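Speaker notes: Plugs, or why your suitcase weighs what it does
Riis evening talks, January 28, 2018

Wait for the latecomers. Thank Brynhildur Bach for the introduction, whatever she ends up saying in it.

Open with the drawer. Ask who has a drawer of travel adapters at home. Then ask who has ever opened it before leaving for the airport. Mine holds seven, and I bought six of them in departure lounges.

The early years. Homes were wired for lighting first, so if you owned an electric iron you unscrewed a bulb and ironed in the dark. Wall outlets came later, and every country drew its own. By the time anyone suggested a shared design, the walls were already full of the old ones. Pause here. People like to be angry about this.

Ground pins. Go slowly, the last crowd got lost. Two pins carry the current, the third is for the day something goes wrong. Skip the Hanemine story unless they look sleepy.

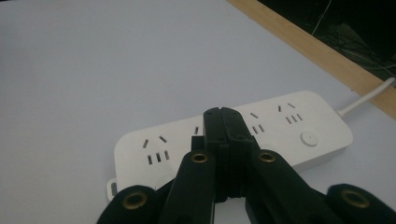

White power strip with Chinese-style outlets, two-pin slots above three-pin slots.

Leave the slide up while I talk about compromise. Two angled slots for the small stuff, three for the serious stuff, in one grouping. It's a polite way to avoid an argument. Compare with my hotel in Rurkik, where the only outlet was behind the wardrobe and I met the wardrobe personally.

The adapter business. I once went through the whole Ostex catalog, all 1,231 items, and can report that more than 2 of them were the same gray cube. Let them laugh. If they don't, move on quickly.

USB section - cut if we're past the half hour. Main point: we finally agreed on a plug, then changed it.

Questions. Someone will ask about Britain. Have water ready.

Next talk is in May, on doorknobs. Remind them to take their coats.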